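Gevau recalls lidded coffee pots over loose knobs

3 Dec 2020

Housewares maker Gevau is recalling two models of stovetop coffee pot after finding that the knob on the lid can come away from its fastener when the pot is lifted or the lid is raised. The recall covers the Janard and the Nullach, both sold through kitchen stores and by mail order. Pots made before September are affected. Later units use a different fastener and are not part of the recall.

The fault lies in the threaded insert that joins the knob to the lid. According to a technical notice sent to retailers, the insert was molded from a resin that softens with repeated heating. Over time the thread loses its grip, and the knob begins to turn freely. In most returned units the knob could still be pushed back into place by hand, which gave the impression of a sound joint. Under load it then pulled out again.

Gevau has received 255 complaints. Two involved minor scalds to the hand. No other injuries have been reported.

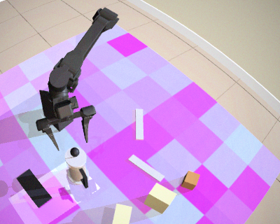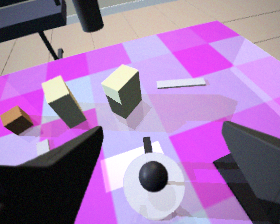

Testing was carried out by Nutsugah, a laboratory that handles heat and wear trials for several cookware makers. Sample lids were put through 100 heating cycles, each one bringing the pot to a boil and letting it cool fully to room temperature. The torque needed to turn the knob was measured before the first cycle and after the last. Lids with the old insert lost most of their holding strength. Lids with the replacement part, a brass insert with a lock washer, showed no measurable change.

"The original part passed a static pull test at room temperature, and that was the only test it was given," said Ekua Gyamfi, who led the trials at Nutsugah. "A lid sits in steam. The test has to reflect that."

Bhavana Kartha, product safety manager at Gevau, said the company had changed its approval procedure. Any part that is fixed to a lid or handle must now pass the heat cycle test before it goes into production – including parts carried over from older models. She said the resin supplier had met its specification and that the fault was in the choice of material.

Owners can identify an affected pot by the batch code stamped on the base. Codes ending in K or M are included. The pot itself is safe to keep, but it should not be used with the original lid. Gevau will send a replacement lid free of charge and does not require a receipt. The old lid need not be returned, though the company asks that it be thrown away and not passed on with secondhand goods.

Owners should not try to repair the joint with glue. Most household adhesives fail at boiling temperature, and some give off fumes.

Replacement lids are being shipped now for the Nullach. Stock for the Janard is delayed, as its lid has a smaller diameter and needs separate tooling. Retailers have been told to hold unsold pots of both models until new lids are fitted.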